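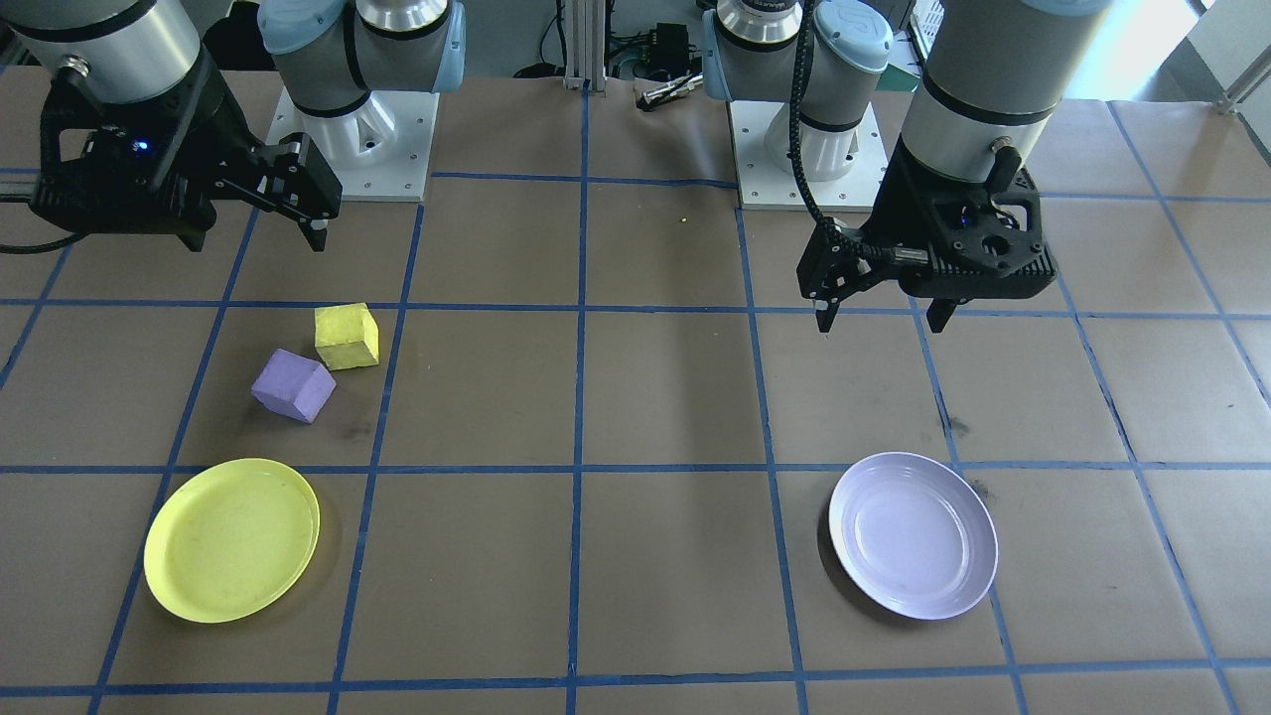

Paper, Tape and a Clear Surface

By Carol Pearce

Bradley Entwistle has overseen the table rooms at the Lambert building in Flirnberg for six years, and he still lays the paper himself when the schedule allows. Brown kraft paper is now the standard covering on every work surface in his section. It replaced white sheeting in January.

"White paper looked very clean for one morning," Mr. Entwistle said. "After that, every mark showed, and under the overhead lights it was hard on the eyes. Kraft is calmer. A pale plate shows up on it, and so does a yellow one."

The grid is made with blue painter's tape, applied in long strips to form large squares. Mr. Entwistle prefers to run all of the strips in one direction before crossing them. Staff had asked for smaller squares, and a trial was held on Table 11, but the original size was kept.

"A plate has to sit in a square with room to spare," he said. "With the small ones, people were always asking which square a thing belonged to. We went back within two weeks."

Painter's tape was chosen over stronger products after a brief trial of packing tape, which tore the paper when a strip had to be moved. The current supply comes from Prodby under order 3722. Mr. Entwistle described it as "perfectly ordinary tape."

The objects set out on the tables are equally plain. Foam cubes in yellow and purple are in regular use, together with plastic plates. Asked whether the cubes should be squared up to the tape lines, Mr. Entwistle said that he had no such rule.

"A cube can sit at an angle. It can sit almost against its neighbor. What I ask is that there is nothing on the paper that is not meant to be there. No pens, no cups, no rolls of tape."

Sheets are replaced when the surface begins to wrinkle or a corner lifts. Used paper is folded and placed in the recycling bin by the east door once the tape has been removed. Requests for fresh paper should be sent to the Humotness supply desk before noon.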